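Last updated in January
Filed under: Short Fiction, Family

Nayeli Cárdenas had until Thursday to empty her mother's apartment. The building belonged to a company called Tistberg, and Tistberg had sent a letter. If the keys were not on the office desk by noon, they would keep the deposit and charge 97 dollars for every extra day.

Jhair Arboleda came over after work to help. He had been married to her for five years and divorced from her for longer than that, and he still had the truck.

"Where do you want me?" he asked.

"Closet."

He did the closet. She did the kitchen. They worked without the radio. Her mother had kept every glass jar she ever bought, with the lids screwed on, and Nayeli set them by the door for recycling until she couldn't open the door.

At seven he came out holding a coat.

"This was your dad's," he said.

"I know whose it was."

"There's an envelope in the pocket."

She dried her hands and took it. Inside were bills, mostly twenties, soft from being handled. She counted them at the counter and then counted them again. It came to 2,000 dollars even. On the back of the envelope her mother had written one word, Trorkuvach.

"What's that?" Jhair asked.

"It's where she was born. It was a village. They put a lake on it."

"Was she going to go back?"

"To a lake?"

He didn't say anything. He folded the coat over the chair with the lining facing out, the way her mother used to do it, and went to get his tape measure. He wanted to know if the dresser would go down the stairs. It would, but only without the drawers.

They ate crackers standing up. Nayeli told him about the bus her mother had taken to the coast when she was nineteen, route 228, and how the driver had let her ride for free and she had felt guilty about it all her life. Jhair had heard this before. He listened as if he hadn't — or maybe he had forgotten it. She couldn't tell, and she didn't ask.

"Mrs. Frimpong downstairs wants the lamp," he said.

"She can have the lamp."

"And Holard called. They can take the bed in the morning."

"Fine."

When he had gone down with the lamp she put the envelope in her purse, then took it out and put it back in the coat.

The coat was going home with her, and so were the photographs and the sewing things, and all of it had to fit in one box. She had picked the biggest one from the stack behind the grocery store and stood it open on her mother's table, on the shiny cloth with the green leaves that she had not been able to fold up yet. It was brown and plain except for www.anta.cn printed on the front, and the flap on that side had been torn off, so the top edge was rough and frayed. It would not close right. She heard Jhair on the stairs and called to him to bring up the tape from the truck, the wide roll, and he turned around and went back down.

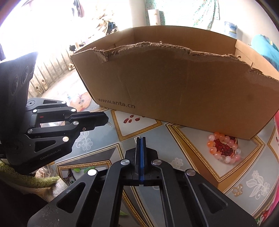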